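Brass and the "self-disinfecting" surface
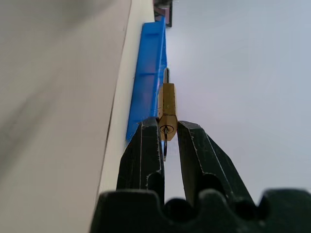 A small brass object held between two black gripper fingers.

Brass is a metal made mainly of copper and zinc. It has been used for door handles, taps, bells, musical instruments and small fittings for a very long time, and a belief almost as old holds that it keeps itself clean. The claim appears in household manuals, in sales leaflets and, more recently, in advertising for hospital and office fittings. Parts of it are well supported. A good deal of the rest is repeated from one leaflet to the next without anyone saying where it came from.

Background

Copper harms many bacteria on contact. This has been shown often enough in laboratories that few people dispute it. Brass contains copper, so it shares the effect to some degree, but the strength varies with the mix of metals, the warmth and dampness of the room, and the state of the surface. The word "brass" covers a wide family of mixtures, and a result obtained with one of them says little about the others. Sellers seldom state which one they mean.

Lacquer is a further problem. Many indoor brass fittings are given a clear coat so that they stay bright. A hand touching such a fitting touches the lacquer. Whatever the metal underneath might do to bacteria, it has little chance to do it.

The Bostano claims

The best-known modern dispute concerns Bostano, a maker of door furniture, which advertised its brass handles as "clean again in 8 minutes". Wiebke Steinbach, a materials writer, asked for the test report and received a two-page summary. The test had used small flat pieces of bare metal in a warm, damp cabinet. The handles on sale were lacquered.

Bostano later changed the wording to "helps to stay clean", a phrase that is hard to test and therefore hard to fault. A rival firm, Wunderlich, kept the stronger claim for its own range and cited the same summary, although its handles were made from a different mixture.

The Sornida trial

A trial at the Sornida clinic is often quoted as proof that brass fittings cut infections. It compared 108 handles, some brass and some steel, over 20 weeks. Hiwot Tsegaye, who led it, reported fewer bacteria on the brass. She did not report fewer infections among patients, and the trial was not set up to look for them. The step from one finding to the other was made in later articles, several of which also give the number of handles as 1000. No source for that figure has been found.

Gudrun Meinecke has argued that even the narrower result should be read with care. Cleaning staff knew which handles were under study, and the brass ones were polished more often – a habit that would lower the count on any metal.

Older beliefs

Popular histories say that travellers carried water in brass pots to keep it sweet. The practice of using such pots is real enough. The reason given for it may be a later addition, as brass pots were also strong, handsome and easy to mend. Gerasimos Lambrakis, in his study of household metalware, found many mentions of the pots in letters and wills but none that spoke of health before the subject had become fashionable. Marlene Oltmanns considers his selection of papers too small to settle the matter.

Tarnish

It is sometimes said that dull brass works better than polished brass, and sometimes the reverse. Both statements can be found in print, occasionally in the same leaflet. Dirt and grease on the surface are likely to matter more than colour, and a dirty handle of any metal still needs washing.

Related articles
Bell metal
Bostano
Door furniture
Lacquer
Plurnavness brassworks
Tarnish
Zinc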